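Card holder sleeves: chip cards catching on the top edge

Forum index > Small goods and everyday carry > Wallets and card holders

seam_allowance
13 April 2021
Navy card holder, clear plastic sleeves inside, white stitching on the cover. The card giving me trouble is the black VIP one with gold lines and a chip.
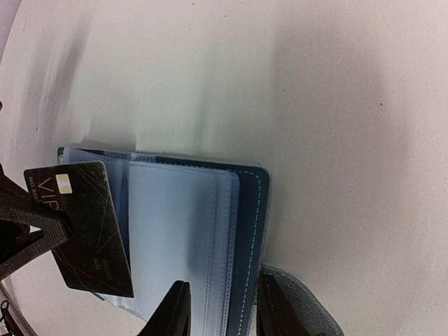
The holder was bought as a Landry and has been in daily use since June. Ordinary cards go in without resistance. The black card stops short and has to be worked in from one corner. I measured it against a standard bank card and the outline is identical. Thickness is slightly greater, but I only have a cheap caliper and wouldn't quote the reading.

Two questions. Is there a safe way to loosen a sleeve, and is it worth ordering a replacement insert?

Wulach
Don't loosen it with heat. People suggest a hair dryer, and the plastic relaxes unevenly and then grips worse. Put two ordinary cards in the same sleeve, leave them overnight, take both out, then try the black one. Repeat if needed. One extra card is enough for most sleeves. Three will split the seam.

seam_allowance
Stretching one sleeve with two cards seems likely to strain the ones next to it. They share a seam at the right.

Wulach
They do share it, and it holds if the rest of the stack is empty while you do it. If the other sleeves are loaded, the strain goes straight to the stitching.

flatfold100
I disagree with the two-card method. Plastic sleeves stretched that way stay stretched, and later an ordinary card slides out when the holder is tipped. I have a Rinthorpe with one sleeve ruined like this. Check the mouth of the sleeve first. If the corner is lifted or curled, the card edge catches on the sleeve behind it and you end up pushing against two layers.

To flatten a lifted corner: close the holder empty, put it under a heavy book, leave it for a day.

seam_allowance
The upper-left corner is lifted and the layers are fanned there. I load from that side, so this may be the whole problem. Will try the book before anything else.

Wulach
Fine as a first step. It won't help with a card that is over thickness.

Jarura_2117
Separate point. I would not keep a glossy black card in a clear sleeve at all. The surface drags on the plastic and picks up fine marks every time it goes in or out. With gold lines on it you see them less, but they are there. Mine lives in a plain paper sleeve in a drawer and comes out when needed.

flatfold100
A card that stays in a drawer doesn't need a holder.

Jarura_2117
Correct. The question was about fit, and my answer is that the fit is wrong for that finish.

seam_allowance
Mine already has a few light scuffs, so I'm not protecting a perfect surface. I use it often enough that a drawer is no good.

On the insert: the listing I found is $13 and gives the outer size only, with no sleeve width.

Wulach
Ask the seller for the inside width of one sleeve, measured flat. Outer size tells you whether it fits the cover - nothing about the cards.

seam_allowance
Book method done, one day. The corner lies flatter. The black card now goes in square with moderate pressure and no longer needs to be started from the corner. Removal is still stiff. Leaving it at that and holding off on the insert until the seller replies.

flatfold100
Load from the other corner for a while or it will lift again.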